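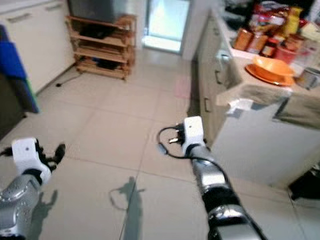

베이지색 타일이 깔린 주방

Mumer 절전 멀티탭 사용 후기
2023년 4월 2일

상자에는 대기전력을 20% 줄여 준다고 적혀 있다. 이런 문구는 잘 안 믿는 편이라 1월에 사서 주방 전자레인지와 밥솥, 정수기를 물려 놓고 전력계로 재 봤다. 아무것도 조리하지 않은 날 24시간 기준으로 일반 멀티탭은 160Wh, Mumer는 151Wh가 나왔다. 줄기는 줄었는데 상자에 적힌 숫자와는 거리가 멀다. 게다가 본체 표시등이 꺼지지 않는다. 이 표시등이 얼마를 먹는지는 설명서 어디에도 없다.

차단 방식도 마음에 안 든다. 부하가 낮아지면 알아서 끊는다는데 밥솥 보온을 대기 상태로 착각한 적이 두 번 있다. 감도 다이얼은 바닥면에 있어서 돌리려면 플러그를 다 뽑고 뒤집어야 한다. 전선이 굵고 접지가 단단한 건 인정한다.
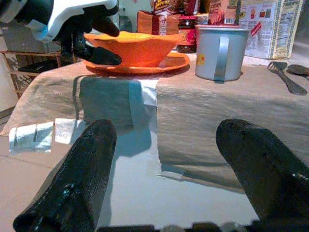
지난번 Dellora 타이머 콘센트 글에는 이런 댓글이 달렸다. 그냥 개별 스위치 달린 걸 사서 손으로 끄는 게 제일 확실하던데요, 자동은 결국 자동 회로가 전기를 먹잖아요. 나도 거의 같은 생각이다. 다만 콘센트가 냉장고 뒤에 있는 집이라면 얘기가 조금 달라진다.

앱 연동은 Otivham 허브가 따로 있어야 해서 시험하지 않았다. 멀티탭 하나 끄자고 상시 전원 기기를 또 들일 생각은 없다.

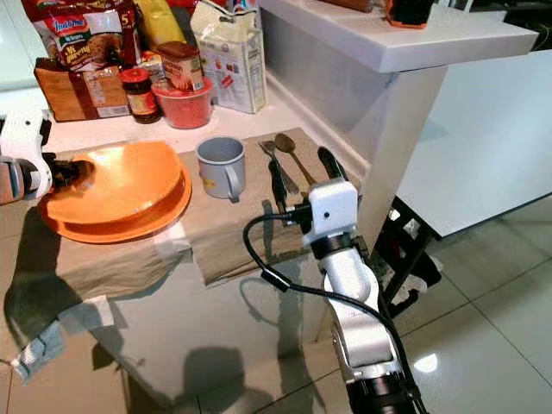 그럼 전기요금으로 본전을 뽑을 수 있나? 우리 집 측정값으로는 어렵다. 하루 9Wh 차이로는 고지서에서 티가 나지 않는다.

일단 밥솥은 빼고 전자레인지만 물려서 계속 쓰는 중이다.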